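Marker Cubes: Gallery

We finally got around to putting the cube pages together, and what fun it was going back through everything! The Ullholm cubes started as a pile of paper squares and a glue stick on a kitchen counter in March, and the set has grown to 14 since then. Every face carries its own black-and-white pattern, so whichever way you turn one, there's something new to look at. I still catch myself picking them up just to spin them around.

The white border matters more than you'd think. Our first batch had patterns running nearly to the corners (very handsome on a shelf, hopeless under the lights at Dreltaver), and we redid all of them over one long evening with far too much coffee.

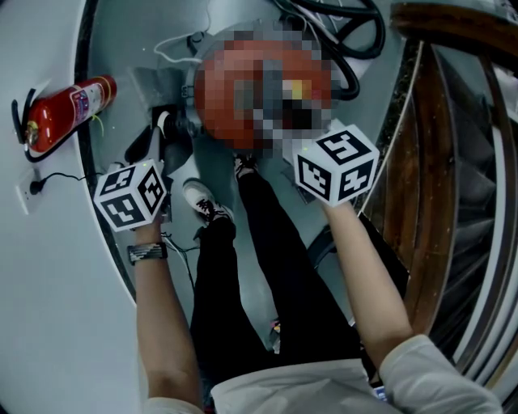 Printing got so much easier once we moved up to 600 dpi. The little angular shapes came out crisp, and the blacks were properly black! We ran 100 test sheets before settling on a matte finish, and I've kept my favorites in a folder, smudges and all.

Next up is the Mathebula set, with 2 new sizes and a fresh batch of patterns that I can't wait to hold. Cutting starts as soon as the sheets are back from Clerari. More pictures when they're done!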